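Zokau leader arm kit, with the Jakbridge recorder: long-term review

The Zokau kit is a pair of passive leader arms for teaching a two-arm robot by demonstration. The operator holds one leader in each hand, the joint angles are read and sent to the follower arms, and everything is logged next to the camera streams. Jakbridge is the recording program supplied with it. The kit can be bought without Jakbridge, but the drivers for anything else have to be written by the buyer.

I have used it on a single cell, for tabletop work with household objects and toys: picking up, handing over, putting things into other things. I had previously used a 3D mouse per arm and, before that, hand guiding. Hand guiding is still the better choice for a single slow arm. With two arms it requires four hands, and those hands end up in the camera views.

Hardware

Each leader is a scaled-down copy of the follower's joint layout, with a trigger at the end for the gripper. The links are stiff enough. I measured no play at the base joints and a small amount at the wrist roll, which did not get worse over the period of use. The cable exits at the rear of the base and is too short for a standing desk. An extension works, provided it is shielded; an unshielded one gave me dropped packets whenever the follower brakes released.

Gravity compensation is by springs on the shoulder and elbow. It is adequate with the elbow bent and poor with the arm extended, where the leader sinks if it is let go. Zokau's manual recommends parking the leaders in their cradles between episodes. The cradles hold well, but the left one was molded slightly narrow and had to be filed.

The triggers are the weakest part. Travel is short and the return spring is heavy, so holding a light partial grip for more than a few seconds is tiring. Hudidura sells a replacement trigger with a longer throw. I fitted a pair in June and would not go back to the originals. The replacement needs a new calibration file, and the one printed in its leaflet has the open and closed values swapped.

Setup and calibration

Mounting took a morning. Calibration consists of moving both leaders and followers to a common pose and pressing a key, and it should be repeated after every power cycle even though the manual says once a week. On a Monday start I usually found one wrist joint offset by enough to see. The alignment check in Jakbridge will report this, if it is switched on. It is off by default.

Control runs at 50 Hz. For placing and handing over, that is sufficient. Quick reversals of the wrist come through with a visible lag, and operators learn to avoid them within the first session.

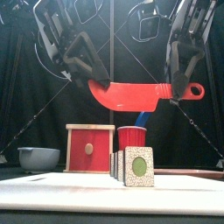
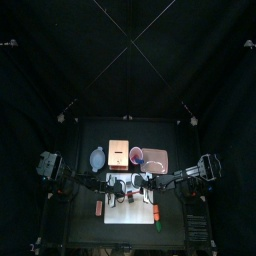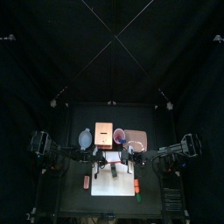
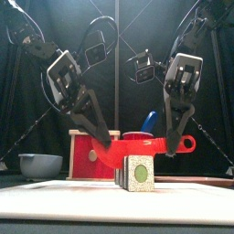
Tasks in which both grippers hold one rigid object are the hardest test for any leader pair without force feedback, and the Zokau arms have none. If the two hands drift apart by a few millimeters, the followers pull against each other and the operator feels nothing. Jakbridge offers a current readout on screen as a substitute, which means looking away from the work. The red piece with the ring at one end, held between both grippers in the first and last pictures, is a fair case: it is long, the grips are well apart, and a small angle error at one wrist becomes a twist along the whole length. The viewpoint matters as well. From low down the shape is easy to judge, with the blade in the first picture plainly turned toward the viewer. In the two high views the red shows up as a thin line between the gripper tips, and anyone steering from that feed alone would be guessing at the grip. I now have operators stand where they can see the table directly, and use the overhead stream for checking only.

Recording

Jakbridge starts and stops an episode with a foot pedal, and this is the best decision in the whole product. A second pedal marks the current episode as failed. The mark is stored as a flag and the data is kept, so the choice can be reviewed later. Over the test I recorded 3,527 episodes and kept 2,708. Most of the rejected ones were operator errors: a grip taken too near the edge of an object, or an arm moved into the other's path. A smaller share were the software's fault, chiefly a camera stream that stopped without a warning while the joint log continued. The current release checks for this at the end of an episode. It would be more useful at the moment it happens.

Files are written one per episode, with video compressed and joint data plain. Export to the common training formats works, with one caution: timestamps are taken on arrival at the host. If a USB hub is overloaded, the images shift relative to the joint data and nothing in the file says so. Put the cameras on separate controllers.

The episode browser becomes slow past 3,000 entries in one project. Scrolling stutters, and filtering by flag takes long enough to be annoying. Splitting the project by task cures it. Annotation is limited to one text field per episode, with no way to mark a moment inside it, so I keep handover points in a separate spreadsheet.

Support

The kit was supplied through Hämäläinen, who replaced a failed encoder board without argument and included the correct screws. Zokau answered two technical questions, one fully. The firmware changelog is brief to the point of being useless.

Against the alternatives

Compared with 3D mice, new operators reached usable demonstrations sooner, and the recorded motion is smoother. Compared with headset and controller systems, the Zokau kit is cheaper to run and respects the joint limits of the followers by construction, so there are no sudden jumps near a singularity. It is tied to one arm geometry, however. Change the robot and the leaders have to be replaced too.

Verdict

Recommended for a fixed two-arm cell where the follower arms are on the supported list. Budget for the Hudidura triggers and a shielded extension at the time of purchase. Anyone whose work depends on contact force should look at a leader with powered joints.

Good: joint-matched leaders, foot pedals, plain joint logs, spare parts.

Bad: original triggers, alignment check off by default, arrival timestamps, slow browser, short cable.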